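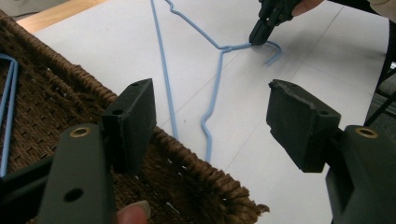
Thread, as I've been asked twice now how the wardrobe clear-out is going. It began in February. I'd like that noted.

The plan was one rule: if I haven't worn it in a year, out it goes. By that rule I own a coat, two jumpers and the trousers I'm in.

So I brought in exceptions. Weddings. Funerals. Being asked to paint a fence. I've painted one fence in my life and have kept four shirts for it.

Imad Kanaan, who shares a wall with me and can hear the drawers, suggested the box method. Put it all in a box, take things out when you need them. I did that. I now dress out of a box.

Then there's selling. I listed a Mistau jacket for 30 quid. First message: would I take 20? Second: would I take 20 and drive it to Ulby? Third just said "zip".

The zip is fine, by the way.

23 people have saved the jacket to their favourites. I think of them often.

Charity shop on Karunaratne Road takes bags until four. I got there at ten past with three bags, had a look in the window, and came home with three bags and a strong opinion about a lamp. 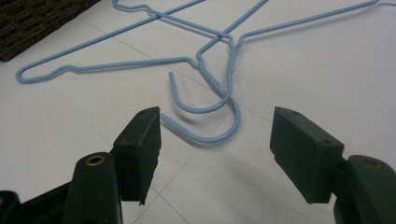
Hangers, light blue, on the floor.

They breed, I'm sure of it. Fewer clothes than last year and the rail is still full.

Anyway, the jacket has gone back in the wardrobe. It's quite a nice jacket. Might wear it to the shop tomorrow, if I leave before four.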